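Old PCs: what I do before I let one out of the house

My family seems to think I collect them. Somebody gets a laptop, and a week later there's a great black tower on my doorstep with a carrier bag of leads hanging off it. I don't mind! A desktop computer is one of the few things left in the house that you can open with an ordinary screwdriver, and there's nearly always something in it worth keeping, even if the rest ends up at the tip.

I've put down what I do, in more or less the order I do it. I'm no engineer, I just like taking things to bits, and I've made most of the mistakes already.

Before you pick up a screwdriver

Copy off anything you want. If the machine still starts, do it now, while it's all plugged in and behaving. I once stripped one right down to the metal before remembering a folder of holiday photos, and putting it all back together for the sake of a beach in May was not my finest evening.

Then shut it down properly, switch off at the wall, pull the mains lead out, and press the power button and hold it in for 15 seconds. That drains off whatever is left in the works. You sometimes see a fan give a little twitch as you do it, which makes me jump every time.

One thing I will be bossy about: never open up the power supply. That's the boxy metal lump the mains lead plugs into. The capacitors inside can hold a nasty charge even with the thing unplugged, and there's nothing in there you need. Take it out whole or leave it where it is.

Give the outside a wipe while you're at it. I use a barely damp cloth (an old pillowcase torn into squares does me for months) and go round the front where the fluff gathers. It saves you getting grey fingers on everything later.

Get it flat and get some light on it

Don't try to work on a tower standing up. Lay it on its side with the panel that comes off facing the ceiling, and everything you want is looking up at you. If you've taken the wrong panel off you'll know straight away, as you'll be staring at the blank back of a metal tray. No harm done, turn it over and do the other one.

A proper bench is lovely, but I did my first few on the kitchen table with a folded towel underneath so I didn't scratch the top. What I wouldn't do is work on the carpet. You get static, you lose screws, and your knees will complain for days afterwards. If your worktop has slots or gaps in it, put a tray down for the small bits, or you'll be fishing about underneath with a magnet on a stick.

The light matters more than you'd think. Overhead lights put your own head in shadow the moment you lean in. I have a cheap clip-on desk lamp that goes on the shelf to my left, and I move it about as I go.

Static, and how fussy to be

People get very worked up about this. If you're sending the whole lot for recycling, don't give it a thought. If you want to use the parts again, touch a bare metal bit of the case before you start and every time you come back from making tea, and don't wear your big woolly jumper. A wrist strap is better still and they cost very little. Mine came from the market in Tremham, out of a box of odds and ends, and I keep it in the drawer with the screwdrivers so I've no excuse.

Dust first

Carry it outside if you can and have a soft paintbrush ready. A 2 inch one from the decorating box is ideal so long as it has never met any paint. Brush the dust up and away from the boards and let the breeze have it. Hold the fan blades still with a finger while you clean them. I don't use the hoover on the inside; the nozzle can build up static and it is very good at swallowing the tiny plastic jumpers off a board. Canned air is fine in short bursts with the can upright. Tip it over and it spits freezing liquid at you.

Mesh panels at the front of the case get furry. An old toothbrush shifts it, or if the panel unclips you can wash it in the sink like anything else and leave it on the draining board overnight.

Take a picture, then take one thing off

I take a photo on my phone before anything comes out, and another after each big lump. All those cables look perfectly sensible when they're plugged in, and then you've got a handful of yellow and black and red in your fist and no idea where any of it went. If I mean to put the machine back together I also wrap a bit of masking tape round each plug and write on it. Big letters, felt tip. Biro fades to nothing on masking tape, as I found out.

Pull on the plug, never on the wires. Most of the larger plugs have a little catch on one side, and if it won't budge you haven't pressed the catch. If it still won't budge, wiggle it end to end very gently. I've seen a board bend like a biscuit because someone (me) heaved at the big connector with both hands.

The order I go in

The drives come out first. Unplug both leads from each, find the screws or the coloured plastic latch, and slide the drive out. Lots of disc drive bays have those bright latches and they're a gift; you don't need a tool at all. The hard drive goes in a padded envelope with the owner's name on it and does not go to the tip with the rest. More on that in a minute.

Then the memory. There's a clip at the end of each slot, sometimes at both ends, and when you push the clip down and out the stick pops up. Hold it by the edges. Memory is worth saving if you've another machine of the same age, and it posts nicely in a bit of cardboard.

Next any graphics card, which will have a screw at the back of the case and usually a catch at the far end of its slot as well. The catch is always in the most awkward place. I use the blunt end of a wooden chopstick, which doesn't scratch anything if it slips.

The processor I leave till late. Once the cooler is off, there's a little lever to undo, the metal bracket lifts up, and the chip comes straight out. Do not touch whatever is underneath! On plenty of boards the socket is full of the tiniest springy pins, and one brush of a sleeve will flatten a row of them. If you're hoping to use the board again, find the plastic cover that came with it, or cut a lid from a clean yoghurt pot and tape it over, not touching the middle. The old grey paste on the chip comes off with a dab of rubbing alcohol on kitchen roll.

After that it's only the power supply and the board itself. I often leave those two in the case, to be fair. Our recycling centre takes the whole shell and it's easier to carry in one piece.

Screws

I must have 100 jam jar lids in this house and this is what they're for. One lid for each thing I take out, with its screws in it, lined up along the back of the worktop. Computer screws look alike and they are not alike. Some have a coarse thread and some a fine one, and forcing the wrong one will ruin the hole. An egg box works well too, and you can shut it if you have to stop for tea. I counted the screws out of one big old tower for a bet with myself, and it came to 21.

For a screwdriver, a medium crosshead does nearly everything. Mine is a Leitner with a slightly magnetic tip, and I'd be lost without it. If yours isn't magnetic, a tiny blob of Blu Tack on the end will hold a screw while you get it started.

What I keep

Spare cables, but only one of each (I have to be strict). Case fans, if they spin quietly. Memory. Screws, always screws. The metal blanking plates from the back make very good paint scrapers and I've had one in the garden for years as a row marker for the beetroot.

The hard drive

Deleting things doesn't get rid of them, and neither does emptying the bin on the desktop. If the drive works and you want to pass it on, wipe it properly with an erasing program and let it run overnight. If it doesn't work, or you're just not sure, keep it in a drawer or have it destroyed. The repair shop at Nituvton does ours for the price of a coffee. Don't go at it with a hammer indoors, some of them have glass discs inside and it goes absolutely everywhere.

Where the rest goes

Small electricals at the recycling centre, never the household bin. Pop out the coin battery from the board first and put it with the other batteries. I store whatever's waiting to go in one of those lidded Fomell crates in the garage, cables tied up with the wire ties off bread bags, and when the crate's full I make a trip. 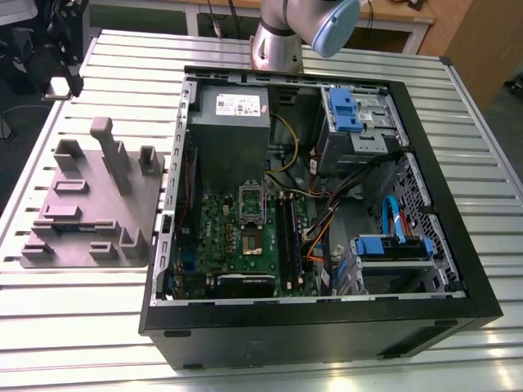
If you're only cleaning a machine and plan to use it again, go back over every plug with a fingertip before the side goes on. A lead that looks in can be sitting half out. And leave the last panel screws off until you've switched it on once and seen it start, otherwise you'll be undoing them all again, grumbling, with the tea going cold.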